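From: Ama Essien
To: Renport Motor Club list
Subject: Re: [renport-cars] Front brakes, and is the April sprint too soon?

Eamon Mac Carthaigh wrote:

> Hi all, first proper outing for the little hatchback at Clorneck and I
> came home grinning, but the brake pedal went long on me after four
> laps. Let it sit for half an hour and it came back, more or less.
> Pads are the ones it came with. Fluid is whatever the last owner put
> in. Do I need the big brake kit everybody keeps sending me links to?
> Also, would I be silly to put my name down for the April sprint?
>
> Eamon

Hi Eamon, and welcome to the list properly! I meant to come and say hello at Clorneck but I was under my own car for most of the lunch break, looking for a rattle that turned out to be a socket I'd left on the subframe (don't ask, Dinesh already has).

First off, please hold on to your money. I've seen so many people buy the big kit in their first season and then spend the rest of it trying to get their wheels to clear the calipers. A long pedal after four laps on old fluid sounds to me like old fluid. It takes on moisture just sitting there, and once it gets properly hot at the end of the back straight it boils, and then you're squeezing bubbles. Flush the whole system with something decent, all four corners, and bleed it again after your next day out. That alone got me through two seasons.

Do check the simple things while the wheels are off, though. Look for fluid around the hoses and the bleed nipples, and see that both pads on each side are wearing evenly. If there's a leak, or if the pedal is still long when everything is cold, the car stays parked until you've found out why.

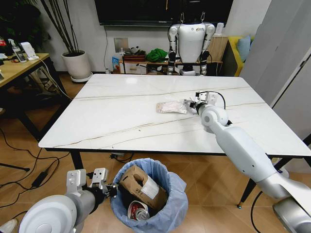

Pads would be my second job. I run the Costello fast-road ones on the front and leave the back standard, and I paid 199 for the pair of axle sets when Colm Ní Mhurchú and I ordered together. They squeal a bit coming up to the lights in town, and my sister won't ride with me any more, but they don't fade and they bite fine from cold. The grease for the pins comes in one of those little plastic packets, much like the crumpled one lying on the marble-topped table up there, and you need hardly any of it. Keep it on the pins and the backs of the pads, well away from the faces! I put far too much on my first time and it went everywhere, including the dog.

Then you have to bed them in, and I do wish people would take the trouble. Find a quiet road, do eight or ten firm slowdowns without coming to a full stop, then drive home gently and don't stand on the pedal at the end. Siobhán Mac Giolla went straight out on brand new pads at Clorkell last year and had a shudder through the wheel all day long.

As for driving, you were braking early and then holding it on all the way into the second hairpin (I was behind you for a bit, I hope you don't mind me saying). It keeps a lot of heat in the front end. Try a harder, shorter push and then get off it. You won't be faster right away, it'll feel awful for a morning, and then it clicks. Give the car a cooling lap after every three quick ones as well, and leave the handbrake off in the paddock. Pop it in gear and chock a wheel.

And yes, of course put your name down for April! Entry is 100 if you're already a member and you'll get four timed runs, each so short that your brakes will hardly notice. My hatchback is 426 pounds heavier than yours, on the club's corner scales anyway, and even mine is happy there. Half the class is people in their first year, and the other half will lend you a torque wrench.

I've got the pressure bleeder in my garage if you'd like to borrow it. Bring a couple of bottles of fluid and something to kneel on, and we'll have it done before the kettle's boiled twice. Colm may come along too, he's been promising to look at my rattle, which is back.

All the best,
Ama

P.S. Dinesh Weerakoon, if you're reading this, I still have your trolley jack.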